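How I Oil a Wood Tabletop (and Get Rid of Rings First)

Updated 2025-05-28

I've had the same Skadivby table for longer than I've had my car, and every April, when I can finally keep the windows open, I give the top a good cleaning and a fresh coat of oil. People keep asking me how I do it, so I'm writing the whole thing down once and then I can just send the link!

One warning before you get the rags out. All of this is for tops that already have an oil finish, or for bare wood. If yours has varnish or that thick shiny coating on it, oil will just sit on top and stay gummy for days (ask me how I know). Put a drop of water on a spot that gets a lot of use. If it slowly darkens the wood, you're probably good. If it beads up and sits there forever, try a second spot near the edge, and if that does the same thing, go look for a guide on recoating varnish, because mine won't help you much.

What you need

- Dish soap and warm water
- Fine sandpaper, 220 grit, a few sheets
- A cork or rubber block to wrap the paper around
- Hardwax oil or plain table oil (I use Plallitz in the clear)
- White pads for putting the oil on - mine are Sisora, but any lint-free ones work
- A stack of old T-shirts, cut up
- A jar of water with a lid for the used rags

The oil was $49 for the can, and yes, I winced. But I'm on my third year with it and there's still a good bit left. Dambrauskienė sells a smaller can if you only have a side table to do. Mine is clear, but they'll also mix a tint. Hubert Lis had them make up their number 2779 for his kitchen table and it came out a lot redder than the little chip on the card, so do a test patch on the underside if you go that way.

Step 1: Wash it

Clear the table completely, and I mean chairs pulled back too, so you can walk all the way around. Squirt a little dish soap into warm water, wring the rag out until it's barely damp, and wipe with the grain. Go over it again with plain water. The rag will be gross, even if you wipe the table down every night. Let it dry overnight if you can stand to wait.

Don't use the spray polish with silicone in it, now or ever. It gets down into the wood and the oil won't take, and you end up with little fish-eye spots that you have to sand out.

Step 2: Deal with the rings

White rings are the easy ones, usually just moisture sitting in the finish. Put a folded dry T-shirt over the ring and run a warm iron (no steam!) over it for a few seconds at a time, lifting the cloth to check. Sometimes it's gone in three passes and sometimes it takes ten, and it's pretty satisfying to watch either way.

Black rings have gone into the wood itself. You can sand them lighter but you probably won't get rid of them completely unless you bleach the wood, and I've never had the nerve. I've got one near my end that I put a bowl on.

Step 3: Sand, but lightly

Wrap the 220 around your block and go with the grain in long strokes, all the way from one end to the other. You're just knocking down the raised fibers and scuffing off the old dull stuff. If you have to lean on it, the paper's worn out and you need a fresh piece. Never go across the grain, not even for one stubborn spot, because those scratches will jump out at you the second the oil hits them.

I check by closing my eyes and running my palm over it. Your hand will find a rough patch way before your eyes do. Then vacuum it with the brush attachment and wipe with a dry rag. Don't forget the edges, they hold a lot of dust.

Step 4: Oil it

Stir the can, don't shake it. Pour a puddle a bit bigger than a quarter onto the pad and start at the far end, working back toward yourself. Thin, thin, thin. My first year I basically flooded the thing and it was sticky until Mother's Day.

Leave it for 5 minutes, then take a clean T-shirt piece and wipe off everything that hasn't soaked in. Get down low and look across the top toward a window, and you'll see any wet streaks you missed. Let it sit overnight and do a second coat with even less oil. Reet Juška does three on hers and swears by it, but I can't see the difference, sorry Reet.

Please be careful with the rags! Oily rags balled up in a trash can really can heat up and catch fire on their own. Mine go straight into the jar of water with the lid on, and then I follow what the can says about getting rid of them.

After that

I start using the table gently after a day, with plates and cups but no spills left sitting, and I hold off on washing it with soap for a week. The smell hangs on for a couple of days, so keep a window cracked. 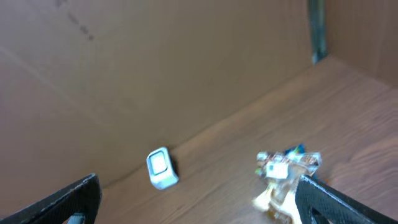
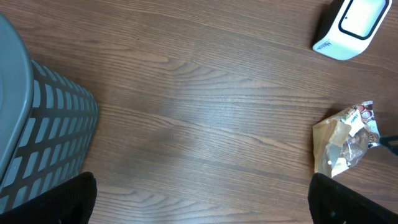
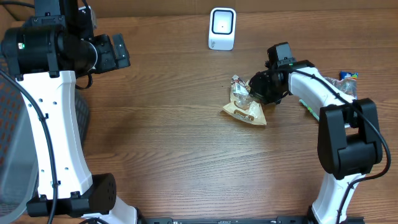

Brown wood with the grain showing, in all three.

In between the yearly coats I only touch up the spots that look thirsty, usually wherever the coffee gets set down. Same oil, a tiny bit on a pad, wipe, leave it overnight. If you've got a different way of handling black rings, leave me a comment, I'd love to get my bowl back.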